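24/04/2024

I slept badly and came to the lab before Eamon. The heating was still off, so I kept my jacket on and did the calibration of both arms first. The left wrist wanted to be zeroed two times. I wrote it in the log and I write it here too, so that I remember to ask Wostum about it.

Today was the first full day with the Mutiso hands. Last week we did the same basket task with the old two-jaw grippers from Kisstead, and I want to be fair to them: they closed fast and they never complained. But on a thin rim they pinched in one small place, and the basket turned around this place like a door. With fingers the load is shared better. This was the theory, and I wanted to see it with clothes inside, because an empty basket proves very little.

We lifted it with the dark clothes on the left and the teal ones on the right, and I stopped the motion in the air to look at the rim.

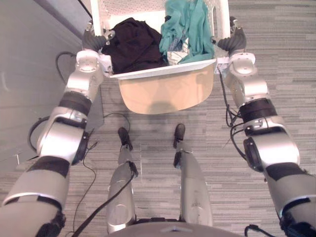 *Both hands on the short sides, basket level over the carpet.*

The force limit was 5 newtons for each finger in the first series. I expected it to be too low. It was not too low, but the right hand closed later than the left, and I do not like this. Eamon Ó Flaithearta thinks it is the controller, which sends the two commands one after the other. I think it is the friction in the right hand. We argued until the coffee was finished — very politely, as always — and then agreed to swap the hands on Friday and look again.

After lunch I spent too much time with the wrist camera. In the old setup the jaws covered half of the view. Now there is more floor to see, but the shell of the body comes in from below and the software takes it for an obstacle. I need a mask for it. I drew one by hand and it is ugly. 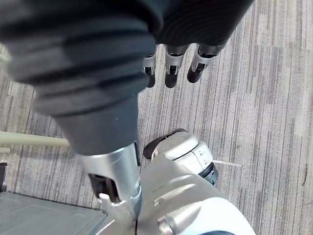
*Wrist view with the fingers pointing down. The white and silver shell is what I must mask.*

The head camera gives me less trouble. Its exposure is stable, and the color of the carpet does not confuse it as much as I feared, although the stripes make some false edges when the threshold is low. I put the threshold up and saved the file under a new name.

In the afternoon we worked on the chair next to the washing machine.

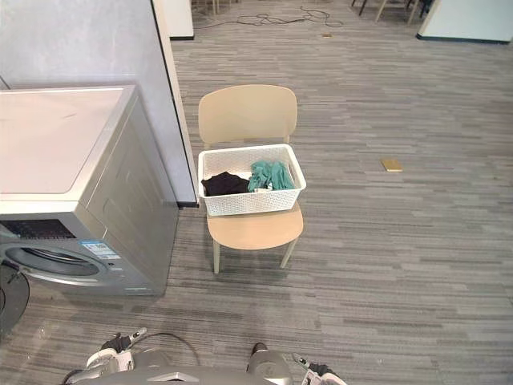 The seat is a difficult height for us. If the arms come from above, the elbows go wide, and if they come from the front, the knees must bend more than the planner likes. Kibet Temba wrote from Atville that they had the same problem and solved it with a slower approach and a longer pause before closing. I tried his numbers. The pause of 797 milliseconds seems to me a strange choice, but I left it as he gave it. He says that anything shorter made his fingers close on air.

With the old grippers I would have used more force on the rim. With the hands I would like to use the thumb more, and for this I compared the contact on the left and on the right. 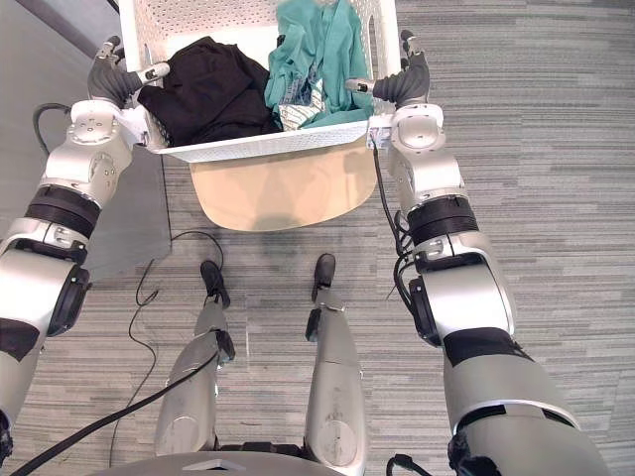 *Thumb of the left hand against the inside of the basket wall.*

I changed only the thumb angle, by 8 degrees, and left everything else alone. I have to be strict with myself about this. In the Kisstead tests I changed two things in one evening and could not use the data.

The log for today has around 1560 lines and I read maybe a third of them. The delay in the right hand is there in each series that I read, so at least I did not imagine it. Eamon has copied the file and will plot both hands over each other tomorrow.

Also to do: order the short cable for the elbow, answer Kibet, find out if the Kisstead grippers must go back before July. I would like to keep one pair until then, to repeat the rim test with the same clothes and the same pause.

Home at nine. Soup, and a call with my sister.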